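# 작업실 공용 테이블에 둔 화분이 통째로 말랐습니다. 살릴 수 있습니까?

**작성자: Dandelness** · 식물/작업실 관리 게시판 · 5월

공용 작업실의 흰색 테이블 한가운데에 화분이 하나 있습니다. 짙은 회색 화분이고 넓은 회색 받침에 올려 두었습니다. 줄기는 전부 갈색이고 잎은 황갈색에서 주황색으로 변한 채 가지에 붙어 있습니다. 받침에는 부스러기와 마른 잎이 떨어져 있습니다. 품종은 모릅니다. 전에 쓰던 분이 두고 갔고 이름표도 없습니다.
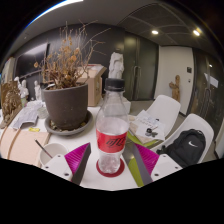

물은 2주에 한 번, 300 ml씩 주었습니다. 겨울에는 난방 때문에 흙이 빨리 말랐는데 양을 늘리지 않았습니다. 4월 초부터 잎이 말리기 시작했고 지금은 푸른 부분이 보이지 않습니다.

알고 싶은 것은 두 가지입니다.

- 뿌리가 살아 있는지 화분을 엎지 않고 확인하는 방법
- 죽었다면 줄기를 그대로 건조 소재로 써도 되는지 여부

테이블에는 종이와 컵, 음료병이 같이 놓여 있어서 흙을 쏟는 작업은 피하고 싶습니다.

---

**Demach** · 채택됨

줄기 검사부터 하십시오. 손톱이나 칼끝으로 껍질을 얇게 긁습니다. 속이 녹색이면 살아 있는 조직이고, 갈색이고 바삭하면 죽은 조직입니다. 가지 끝에서 시작해 아래로 내려오며 긁고, 마지막은 흙 표면 바로 위에서 합니다. 밑동까지 갈색이면 지상부는 회복되지 않습니다.

뿌리는 다음 순서로 확인합니다.

1. 테이블 위의 종이류와 컵, 병을 먼저 치웁니다.
2. 밑동을 잡고 가볍게 흔듭니다. 저항 없이 돌거나 들리면 잔뿌리가 없는 상태입니다.
3. 화분 가장자리 쪽 흙을 손가락 두 마디 깊이로 파서 뿌리 한 가닥을 꺼냅니다. 단단하고 밝은색이면 정상, 속이 비었거나 껍질만 벗겨지면 죽은 것입니다.

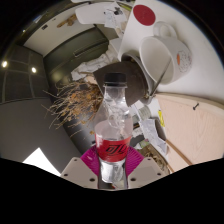

받침에 떨어진 부스러기는 그대로 두어도 됩니까? 물을 주기 전에 걷어내야 합니다. 젖은 잎 조각에 곰팡이와 버섯파리가 생깁니다.

밑동에 녹색이 남아 있으면 마른 가지를 녹색이 시작되는 지점까지 잘라냅니다. 그다음 700 ml를 한 번에 붓지 말고 나누어 줍니다. 완전히 마른 상토는 물을 튕겨 내므로 처음 부은 물은 화분 벽을 타고 받침으로 빠집니다. 한 번 붓고 30분 기다렸다가 다시 붓고, 받침에 고인 물은 버립니다. 이후 한 달 동안 새순이 없으면 폐기해도 무방합니다.

관수량에 대해서는, 300 ml가 적은지 많은지 화분 용적을 모르면 판단할 수 없습니다. 날짜로 정하지 말고 흙의 건조 깊이로 정하십시오.

---

**Zumora**

그냥 버리고 새로 사세요. 저 정도면 못 살립니다. 저도 고무나무 붙잡고 있다가 봄 다 보냈습니다.

---

**Thoroddsen**

두 번째 항목에 대해서만 답합니다. 죽은 것이 확인되었다면 소재로 쓸 수 있습니다. 다만 이미 화분에서 마른 줄기는 부러지기 쉬우므로 뽑지 말고 흙 표면에서 전정가위로 자르는 편이 낫습니다. 가지가 옆으로 넓게 퍼진 상태라면 아래쪽부터 느슨하게 끈으로 모은 뒤 자릅니다.

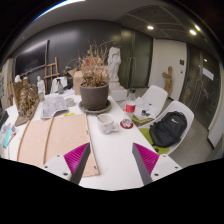
자른 줄기는 세워서 보관합니다. 눕히면 잔가지가 눌려 떨어집니다. 잎을 남길 경우 무광 고정 스프레이를 얇게 뿌리고, 테이블이 아닌 환기되는 곳에서 작업하십시오. 석고나 나무 조각이 가까이 있으면 분무 입자가 표면에 앉습니다. 잎을 남길 필요가 없으면 장갑을 끼고 훑어내면 됩니다.

흙은 재사용하지 않는 것을 권합니다. 화분과 받침은 솔로 닦고 희석한 주방용 세제로 씻은 뒤 완전히 말립니다. 받침에 흰 석회 자국이 있으면 구연산수로 제거됩니다.

---

**Dandelness** · 작성자 댓글

밑동까지 긁어 보니 전부 갈색이었고 흔들면 돕니다. 흙 표면에서 잘라 소재로 쓰겠습니다. 스프레이는 복도 쪽 창가에서 뿌릴 예정입니다. 화분에 남은 흙은 종량제 봉투에 넣어도 되는지 구청에 문의해 두었습니다.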